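How Do Costume Makers Build Armor Out of Foam?

Have you ever seen a knight at a costume fair and wondered how anyone could walk in all that metal? Surprise – it's usually foam! The same squishy stuff as a gym mat can turn into a dragon's helmet or a space captain's boots.

First, makers draw the shapes on paper. This is called a pattern, and a big suit can have 77 pieces! 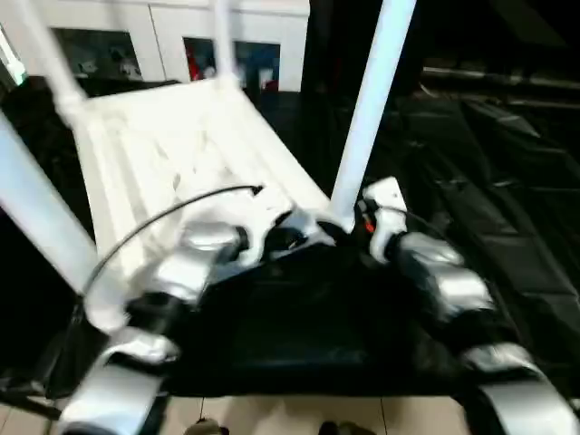

Photo: Jornora

Next, a grown-up cuts the foam and warms it with a heat gun. Warm foam bends really easily, and when it cools it keeps its new curve. So a flat piece can become a round shoulder in 20 seconds. How cool is that?

Then comes the glue, and after that the paint. Silver goes on first, with a little black dabbed into the corners so the armor looks old and battle-worn.

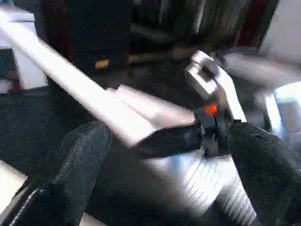

Feltwood Junior Costume Club

Want to try it? Start small! A wristband needs just one strip of craft foam, 25 centimeters long. Wrap it around your arm, mark where the ends meet, and add sticky tape – then paint on some dragon scales!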